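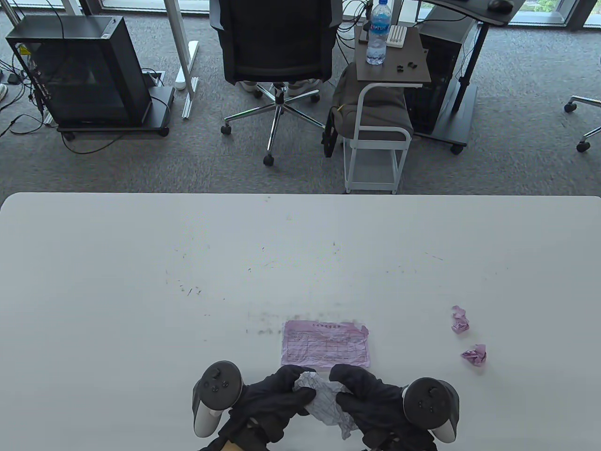 Last updated: 2019-08-28

Subject: Re: [paperfold] crumpling tissue for the mountain piece

Hi all,

Vilgot Wikström wrote:
> I tried the crumpling method from the March handout and my sheet
> tore along the middle on the second round. Am I squeezing too hard?
> I used the thin stuff from Costeck. Also, does anybody size the
> paper first, or do you just go at it dry?

Vilgot, I feel your pain! I went through a whole pack of the Costeck tissue last winter and I'm pretty sure half of it ended up in the recycling. It's lovely for wrapping things but the fibers are so short that it gives up the minute you twist it.

What I use now is the Kiiskinen kozo, the lighter of the two (the heavy one is great for bowls, but you'll get sore thumbs). It costs more, but I've squashed one sheet 20 times and it just got softer and softer, almost like an old handkerchief. My sister thought it was cloth.

As for sizing, yes, I do, but weakly. I brush on a thin coat of methyl cellulose, let it dry flat overnight, and then start crumpling the next day. If you go straight in with a thick coat it crackles and you get those white lines that never go away. Ask me how I know.

The way I do it is to pinch the center and gather the whole sheet into a sort of wand, then squeeze down toward the tip a little bit at a time. Open it, flip it, pinch a different spot, do it again. I was in such a hurry the first year that I yanked it open every time, and I bet that's where your tear came from. Open from the outside edges in and go slow around the old center points. Seven rounds is plenty for a mountain, I think, though the ones with really fine ridges in the Arneck show must have had some 40!

Oh, and for color, do it before the last couple of rounds. I rub a little dry pigment over the ridges with a makeup sponge and then crumple again so it doesn't look so striped. Walnut ink works too but it takes forever to dry at my place.

Does anyone still have the pattern for the Gristuton lamp, by the way? I lent mine out and would love a scan. The base is the bit I can't remember, the rest I could probably fudge.

Let us know how the next sheet goes, Vilgot, and send pictures when it's standing up!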